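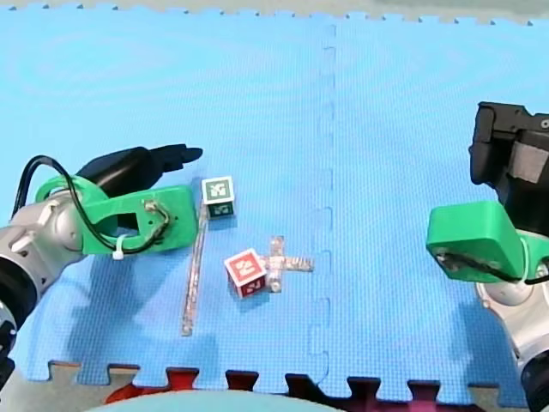

Re: Hall floor, Cuviria sample

I have now read the Cuviria leaflet twice and I still can't find the sentence where they tell us what happens at the joins. There is a lot about comfort and a lot about "lively spaces". We have a floor that gets walked on in outdoor shoes, has tables dragged over it and is mopped by whoever is on the rota. My objection to foam squares of any make is the seams. Look at the blue mat: the stepped line where the sections join runs from top to bottom, and along the near side the tabs have gaps between them with the floor showing through. Crumbs, grit and mop water will find every one of those. Multiply by the length of the hall and tell me who is going to lift it all up in December to see what is underneath.

Renzo Valentini wrote:

> I rang Cuviria this morning and they were very helpful. They say
> the 24 packs would cover the main hall with a bit over for the
> lobby, and that they did the same job at Rutness, where everyone
> is delighted. The price is 486 all in if we order before the end
> of the month. Herrera wanted more than 1,000 for vinyl and that
> was before fitting. I honestly can't see what there is to argue
> about. Can we just say yes?

Renzo, thanks for ringing them, and I mean that. But a few things.

"Everyone is delighted" comes from the people selling it. Has anyone on this list been to Rutness and stood on the floor? If so, please say how long it has been down and whether they have chairs with thin metal legs, as ours have. I would take one grumpy email from a Rutness member over any number of leaflets.

The price. Does "all in" include the edging strips? The leaflet shows them on a separate page with no figure next to them, and I have learned to be wary of that. Does it include delivery up our lane? Trivport charged us extra for that with the stacking tables and only told us on the day.

The end of the month deadline. Every quote I have ever been given runs out at the end of the month. The next one is usually the same.

And Herrera's price is for a different thing. Theirs is stuck down in sheets and welded at the joins, with a guarantee in writing. It may well be too dear for us, but putting the two figures side by side tells us very little.

What I'd like before any vote:

- 2 loose squares from Cuviria, left in the doorway for a fortnight
- the cleaning instructions, in full
- their answer on fire rating, on paper
- Herrera's price for the main hall only, without the lobby

If the squares come through that looking decent I will say so here and vote for them. At the moment I'm a no.

Could people also trim their replies? The last digest was mostly the same leaflet pasted in over and over.

M.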